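Lundlow LT-2 Two-Arm Textile Handling Unit

Product code: 2203
Category: Handling and sorting
Availability: to order. Demonstration by appointment.

The LT-2 is a floor-standing unit for moving soft goods in open containers. Two arms work from opposite sides of the load and share one controller. It is intended for garment returns, linen rooms and small laundries where items arrive mixed and unfolded.

Demonstration at Bolluvham, August 2019

The unit was shown at the Bolluvham open day with household clothing and a standard plastic laundry basket. No fixtures were added to the basket. Visitors could ask for a task to be repeated or stopped at any stage. Work was done on an ordinary carpet tile floor, without screening or special lighting. 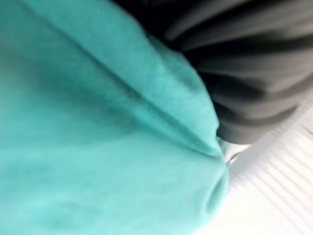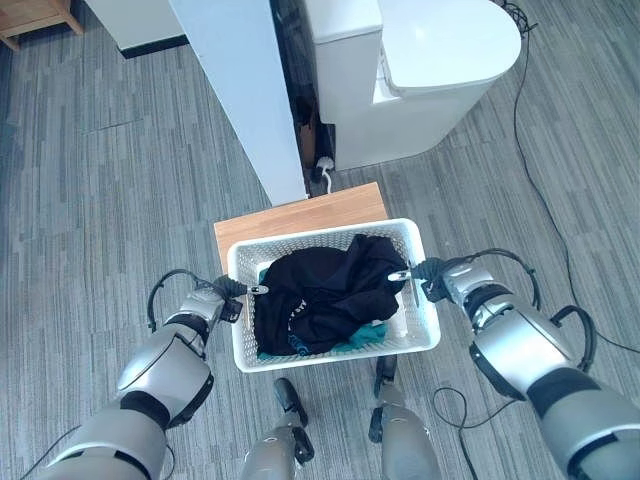 Demonstration load: teal cloth with darker textile, seen from the wrist camera (first view) and in the basket, gripped at both sides (second view).

Camera arrangement

The head camera covers the working area in front of the unit. The wrist camera is used at close range, where folds and overlapping layers need to be told apart. Both feeds can be recorded for later review. Some blur is to be expected in wrist footage when the arm is moving; exposure can be adjusted from the control panel.

General data

Arms: 2
Control software: Kazemi, supplied with the unit
Recording: up to 50 hours on internal storage
Minimum clear floor in front of unit: 600 mm
Supply: single phase, standard wall socket

Not included

Baskets, tables and floor cable covers are ordered separately. Cables to the arms must be kept clear of walkways during use.

Visits

Demonstrations are held at Bolluvham and, from March, at the Stolham depot. Visitors may bring their own textiles and containers. Please state sizes and fabric types when booking. Sharp fastenings should be removed or covered beforehand.

Prices and delivery times are given on request. Quote code 2203.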